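The nightstand on my side of the bed, Clurholm edition

I have now owned this nightstand long enough to have opinions about it, so I am writing them down before I repair anything. It's a small two-drawer unit in honey-orange wood. The topics are the finish, the upper drawer, the contents of the upper drawer, and the knot.

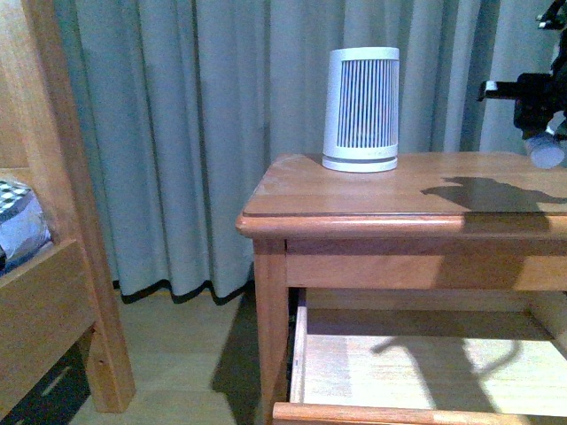
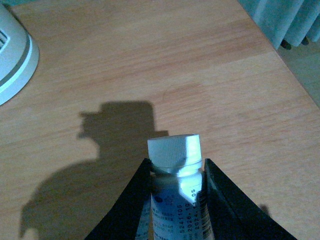
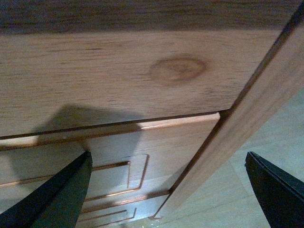
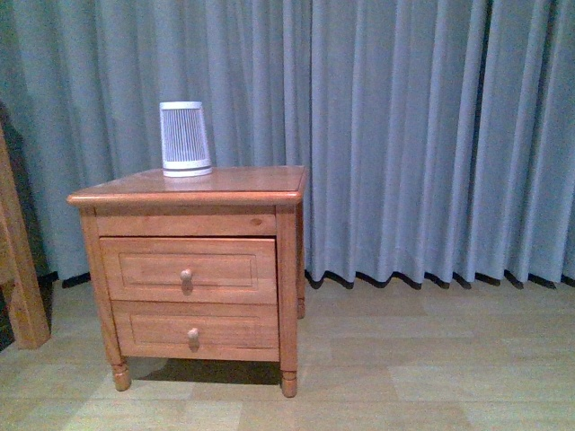
Clurholm Notes, Issue 2, p. 2

Background first. The unit came from Tanner, the second-hand furniture place on the highway, and cost $200. Tanner had it tagged as pine. The colour comes from the finish, which has gone more orange over the years, as old clear finishes tend to. The interior of the upper drawer is much paler than the outside, and I take that as the better guide to what the wood looked like when it was new.

Dimensions: it is 550 mm high, near enough cube-shaped to look squat beside a bed. I prefer this. A taller unit puts the lamp in your eyes, and a mattress of ordinary thickness sits a little above the top of mine, so a glass can be put down in the dark without lifting the elbow.

The top. It has a rounded bullnose edge that overhangs the cabinet. Toward the back left corner the finish has worn through to a pale colour in small patches. Whatever stood there for the previous owner was moved often. I tested a patch on the underside with methylated spirits on a cotton bud and it softened within a minute, so I am treating the finish as shellac until proven otherwise. If that's correct the repair is simple: clean, dull the surrounding area with fine abrasive, pad on thin coats, leave overnight between sessions. If it's lacquer the new coats won't bite into the old ones and I will have wasted a weekend.

For the moment the bare patches are left alone. The white slatted cylinder lives at the back left, close to the worst of them, and covers none of it properly. It weighs very little, and I lift it when I dust.

The upper drawer. Routed grooves in the front make a rectangular panel, and a small round wooden knob sits in the centre. The inner walls of the grooves are darker than the face, a coppery orange, where finish pooled and was never wiped back. They also hold dust. A dry paintbrush gets it out, while a cloth just packs it into the corners.

The drawer stays slightly open unless pushed firmly. I checked the usual causes in order:

Swollen bottom panel: no. It slides in its groove with room to spare.

Debris on the runners: a little grit, removed with the vacuum. Slight improvement.

Worn runners: yes. The left runner has a hollow near the front, and the drawer side drops into it in the last part of its travel. The front then leans and rubs.

The fix for a hollow runner is to glue in a thin strip of hardwood and plane it level. The stopgap is wax. I used Wurent furniture wax on both runners and on the lower edges of the drawer sides, two coats, buffed. The drawer moves freely now but it still won't seat on its own, as the wax does nothing about the drop. I have a length of Tasmanian oak offcut for the proper job.

Contents. I took everything out for the runner work and decided to sort it before anything went back. The empty drawer is a nice object, pale and clean at the bottom, and I was in no hurry to fill it. The pile on the bed came to pens, charging leads, receipts, a torch and tubes of cream.

Tubes were checked by date. The white one with the ribbed screw cap is printed 2026.10 and 2024.11.05, with 5241105 in another column. I read those as expiry, manufacture and batch, the batch number being the date with a digit in front. That one stays. Tubes with the date crimped into the end seal are harder to read, and two of them had to be held under the torch. Anything I couldn't date went in the bin.

Leads went into a Zekasa tray in the study. Receipts went in the recycling. The torch goes back in the drawer, at the front.

The knot. The wood has small knots in it, darker than the surrounding grain. There's one near the right end of the plain rail above the drawers. It's tight, with no movement when pressed and no resin coming through, so nothing needs doing. I mention it only because I sanded a loose one out of a shelf in June and regretted it.

Still to do: the left runner, then the shellac test on a larger area, then the lower drawer, which I haven't had off its runners yet. It works fine, so it's last on the list.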